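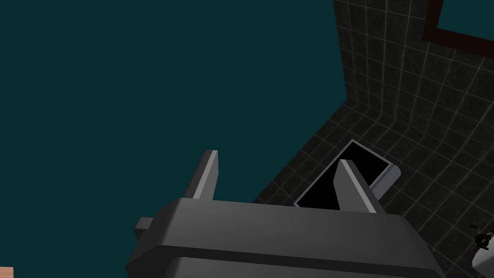 Feeding a crowd of old classmates: my kitchen tips for a school reunion

I've done the food for our school reunion four times now, and every August I swear I'll write down what worked before I forget it. So this is me writing it down! We had 68 people for lunch last time, all out of one church-hall-sized kitchen with a stove that only likes you on two burners. If you went to Trirkmont too, hello, and yes, the bread pudding recipe is coming.

Get the numbers early, then cook for a few more

Put the reply date on the invitation a good three weeks ahead. People will still text you the night before to say they're bringing their sister. I plan the meat and the desserts to the number I have, and then I pad out the rice, the rolls and the salad, which are cheap and stretch. Our hall holds up to 100, and I've never once had it full, but I have had eleven extra people walk in hungry.

Ask about allergies on the same form as the name tag spelling. Folks skip a separate question. They never skip the name tag one.

Pick food that doesn't mind waiting

Old friends do not sit down when you tell them to. They're in the hallway looking at the team photos, or they've wandered off to find their homeroom. Anything that has to be eaten the minute it's ready is going to make you cross. I've had good luck with:

Pulled chicken in a slow cooker, kept on warm with a cup of broth stirred in every so often
Baked beans
Jollof rice in a deep foil pan, covered tight (Dela Frimpong's recipe, and she will tell you I use too little pepper)
Coleslaw with the dressing in a jar on the side
Sheet cakes, cut in the pan

I tried a baked pasta one year and the edges turned to roof tile. Lasagna might do better, I haven't been brave enough.

Keeping hot things hot

Line a big cooler with old bath towels, heat the towels in the dryer for ten minutes, and set your covered pans inside with another towel on top. Mine goes a couple of hours that way, and I check with a probe thermometer before anything goes out. Anything under 140 degrees goes back in the oven. Write HOT on a strip of masking tape across the lid, or somebody will go in there looking for soda.

Coffee

Start the urn earlier than you think. A large one takes close to an hour, and the first thing anybody wants after a long drive is a cup of coffee. Fill it with cold water, and wet the basket before you put the grounds in so they don't sift down the stem. Decaf goes in a pump pot with an orange ribbon on the handle. I got that from Benedicta Laryea and haven't mixed them up since.

Getting wax and tape off borrowed things

If your school is like ours, half the serving pieces come from people's closets. For candle wax on a tablecloth, let it harden, scrape off what you can with the back of a butter knife, then put a brown paper bag over the spot and go over it with a warm iron. Keep moving to a clean bit of paper. For tape gunk on a platter, rub in a little cooking oil, leave it while you do the pots, and wash with dish soap.

Put a name on the bottom of everything. Painter's tape and a laundry marker. Kobina Akolgo still has a ladle from two reunions back and we have no idea whose it is.

Displaying the old photos without ruining them

Please don't pin them! We had a sweet picture of the 1980s choir come home with four holes in it. Use photo corners on poster board, or make copies and let the originals stay in their album. The photo table should be well away from the drinks, and I like a pencil and a stack of index cards there so people can write down who's who. Zuweira Aidoo filled nine cards by herself, including the name of the dog.

Name tags that stay on

The sticky ones curl up on knit fabric and fall off on wool. Cheap plastic clip holders are better and you can collect them in a basket at the door on the way out. Print the first name big. Put the name they had in school underneath, a little smaller, but still large enough to read without glasses.

The bread pudding

Two loaves of day-old white bread, torn up. A dozen eggs, two quarts of whole milk, two cups of sugar, a tablespoon of vanilla, a good shake of nutmeg and two cups of raisins. Butter two 9 by 13 pans, split the bread and raisins between them, pour the rest over and let it sit in the fridge overnight. Bake at 350 until the middle doesn't wobble, which takes my oven about an hour. Tadhg Rafferty likes his cold for breakfast the next day, so I hide him a square behind the pickles.

Cleaning up

Run a sink of hot soapy water before lunch is served and drop the serving spoons in as they come back. Bring your own dish towels, more than seems sensible, and a roll of zip bags for leftovers. I set the bags out by the door with a marker and let people help themselves to the rice on their way to the car.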